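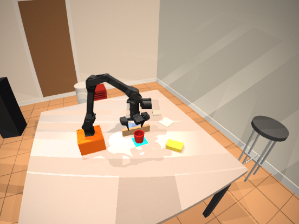

Red cup on a cyan pad, next to a wooden block

Home | Ask | Topics | Members | Log in

Which order do you read the Gnostic texts in?

Ingrid Doucet
Our little reading group in Strickland wants to start the Nag Hammadi texts in August and we can't agree where to begin! I say the Gospel of Thomas (short sayings, easy to talk over). My brother Jalen wants the Apocryphon of John first, for the creation story. We meet for 2 hours and none of us reads Coptic. Help?

Armelle Tanguy
I'd side with you, Ingrid. Thomas has 114 sayings in most editions, so take a handful per meeting and let people argue. We did that in Ostier and I loved it, even the nights we got stuck on one line.

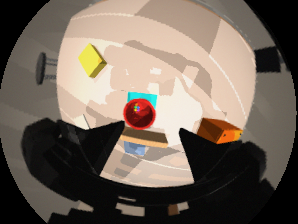

Then go to John, once everybody is comfortable. There are 4 surviving copies, some longer than others, so check that you all have the same version or you'll be lost by page two (we were).

Misaki Tamura
john first. thomas hardly has the myth in it. get a book with notes

Print this page | E-mail to a friend

Related
Is the Pistis Sophia worth the effort?
Who were the Valentinians?
Reading groups near Skostness
Plain English books on Plotinus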